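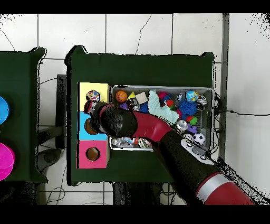
费恩登（Firnden），2021年3月

家里的玩具多到什么地步呢，我每次想写一篇正经的评测，都得先从桌角翻出一块能放电脑的地方来。今天想聊的是Grolix的彩色带孔方块，顺便也说说跟它混在一起住的那一大帮小球，因为在我们家，它们早就分不开了。

方块是去年九月买的，当时在Bulton的小店里看见，第一眼就喜欢上那个颜色。粉的、浅蓝的、黄的，都是淡淡的、很舒服的调子，不像有些玩具红得扎眼，摆久了心烦。每一面都有一个圆孔，小孩子的手指正好可以伸进去勾着走（我自己也常常一边打电话一边勾着玩，说出来有点不好意思）。

叠高是最基本的玩法，三块叠起来，粉的垫底，蓝的居中，黄的在上头，稳稳当当。方块的边角做得规矩，面也平，叠的时候不用小心翼翼地屏着气。后来我们又想出一个新玩法，往最上面放一只花球！这就难多了，球得刚好坐在孔上，手一抖就骨碌碌滚到桌子底下去，然后全家人趴在地上找。别看简单，大人玩起来比孩子还认真，我有一回跟自己较劲，硬是耗掉了一壶茶的工夫。

再说小球。Mollel的混装球一袋19元，我前前后后买过好几袋，有篮球花纹的，有黑白足球的，我最偏爱的是那只印着地球图案的，蓝底黄块，虽然国家画得马马虎虎，拿来给孩子指指海洋和陆地倒也够用。蓝色带刺的那种橡胶球捏起来很解压，缺点是爱沾毛，尤其家里有猫的，隔几天就得冲一冲。

收纳我用的是一只灰色的长方形浅箱，什么都往里扔：球、紫色的积木、黄色的小三角块，连薄荷绿的布也常搭在里面。好处是一眼看得见，不用翻到底；坏处也是一眼看得见，客人来了就没法装作家里很整齐。要是您比我讲究，可以另外配几个圆盒子，把零碎的小东西分出去。

桌面的颜色也想多说一句。这些粉嫩的方块放在深绿色的桌子上特别好看，掉了也容易找，比我原来那张浅色桌子强得多。

不满意的地方有两处。一是方块的孔里容易积灰，抹布伸不进去，我都是拿棉签慢慢转，转完一块再转一块，适合听着广播干。二是不单卖，少了一块就只好再买一套，这一点希望店家能改改。另外提醒家里有小宝宝的朋友，混装的小玩意儿里有些个头很小，还是先挑出来收高一点。

总的来讲我给方块打四星半，小球四星，扣掉的那一星全算在猫毛头上。下回想试试同一家的圆柱积木，听说也有粉色的，已经托店里留了一套，等拿到手玩上一阵子再来跟大家汇报。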